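Category: Textbooks > Robotics > Learning from Demonstration

Chapter 4
Showing the Robot What You Mean

Most introductions to this subject begin with a promise. A person does a job a few times, a machine watches or is led through it, and the machine then does the job. Students who arrive with that picture in mind should set it aside for the length of this chapter. A demonstration is a record of what one person did, in one place, with one set of objects. Whether it is also a lesson is a separate question, and the field has been slow to ask it.

We will look at two ways of collecting demonstrations. In the first, the operator drives a robot from a distance with a controller or a matching arm. In the second, there is no robot at all during collection: the operator holds a gripper in the hand and does the task directly, while cameras record the motion. The second way is cheaper and faster, and its supporters say so often. They say less about what gets lost. A human wrist bends in ways that many robot arms cannot follow, and people shift their feet without thinking when a reach becomes awkward. A fixed arm has no feet to shift.

There is also the matter of the room. Early work was done at a clean bench with a plain background, and the results were reported as if kitchens and bathrooms were only larger benches. Collection has since moved to big shared floors where several people work on household tasks at once. This is an improvement, but a toilet standing in an open hall under fluorescent lights is still some distance from a toilet in a narrow bathroom with a door that opens the wrong way. The operator carries a white hand-held gripper, with a square black-and-white marker on its side, and wears a camera on the head and another near the shoulder. Each of these sees something the others miss, and each one is another thing to calibrate.

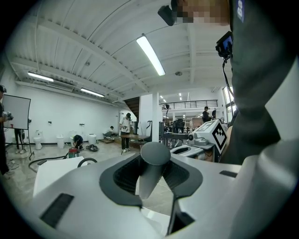
4.1 What a Demonstration Leaves Out

Adalberto Miranda, whose course notes at Trestenbridge were the starting point for this chapter, used to give his students 142 recordings of one wiping task and ask them to find the rule the operators were following. Most groups found a rule. Few found the same one. Some operators wiped toward themselves and some away, and several changed direction partway through a session for no reason the recordings could show.

A learning method given such data will not complain. It may blend two sensible habits into a motion that no operator ever made. Adding more recordings can help, but only if the new ones settle the disagreement, and a larger pile of mixed habits often does not.

Before accepting any claim in the readings, ask two things. Who chose the starting positions? And were failed attempts kept, or quietly deleted? The Herton case study in Section 4.3 answers the first in a footnote and does not mention the second. Keep both questions in hand as you work through the comparison of remote control and hand-held collection in Section 4.2.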